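4.2 Council votes on the computer deposit

The deposit proposal asked each buyer of a desktop computer to pay 10 dollars, to be returned when the machine came back to a collection point. We studied the records of three towns, Runley, Billumov and Brunet, where the councils voted in June. In total 3,551 written comments were received.

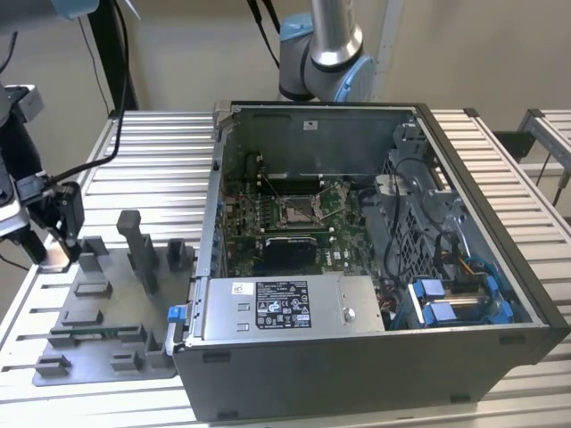 The strongest dispute was over what should count as a whole computer. Shop owners wanted every returned case to be accepted, while the councils feared paying for machines already stripped of their parts. A tower with an empty CPU socket, as in Figure 1, would receive the full deposit in Runley and only half of it in Brunet.

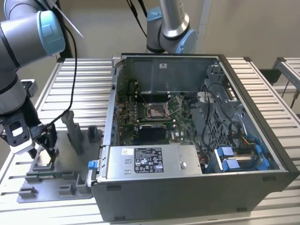
Cost was the second subject, and here the parties changed sides more than once. Holroyd and Tai (personal communication) note that the Billumov draft paid for labor only. Equipment was left to the budget of the recycler - a point which the opposition used often in debate.
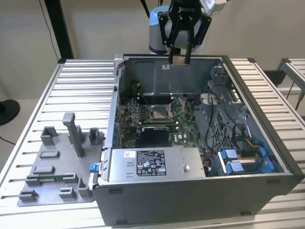

Public comments were mostly short and spoke of landfill space. Only seven of them named a particular part of the computer. Of these, four asked that the green motherboard, with its many small components (Figure 3), be kept apart from ordinary scrap metal, and this wording later entered the Brunet bylaw almost without change.
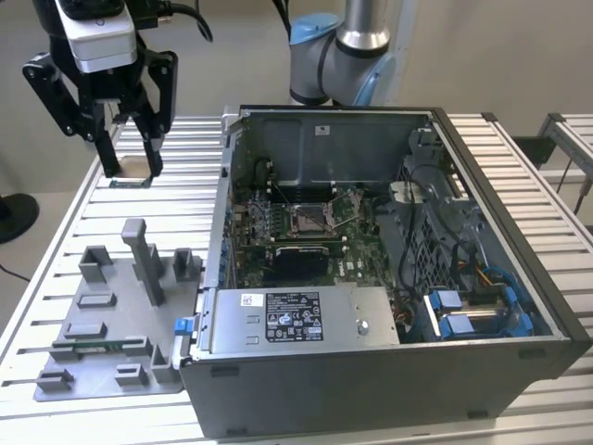

4.3 Position of rural members

Members from rural districts voted against the deposit more often than their parties did. The main reason given was distance to the collection point.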